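Gromlow is a task planning package for two-armed robots that tidy household items. It was started by Nayeli Camacho and Baltazar Sandoval at Mallby, and its best-known task set covers putting slippers on a rack.

The software is split into 2 layers. The upper layer, called Lu, keeps a list of items and shelf positions and picks the next move. The lower layer turns each move into arm and finger motion.

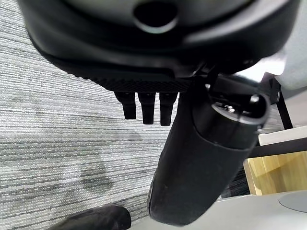 Perception in Gromlow draws on head and wrist cameras, and the two views are merged before each grasp. Floor texture is a known source of error. A wrist view over gray striped carpet with darker patches gives the edge detector many false lines, so the software trusts shape over contrast there. Dark objects close to the gripper housing are masked out.

Lu treats slippers as pairs. Once one of a pair has a position, the other is assigned the place next to it — unless that place is already taken.

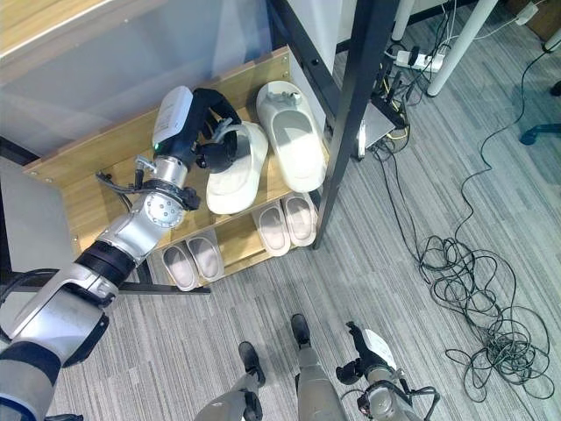

A grasp is planned at the strap or the side wall, and the wrist may turn up to 90 degrees to reach it. If the grasp check fails, the arm backs off and Lu asks for a new plan. Early releases repeated the same plan until stopped by hand, a fault fixed in version 2.

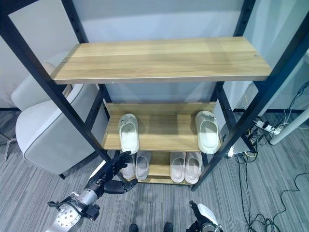 Left hand near a pair of slippers on the bottom shelf; the top shelf is empty.

Recorded runs can be replayed in Trorkow, a companion viewer that shows camera images beside the plan. It does not control the robot.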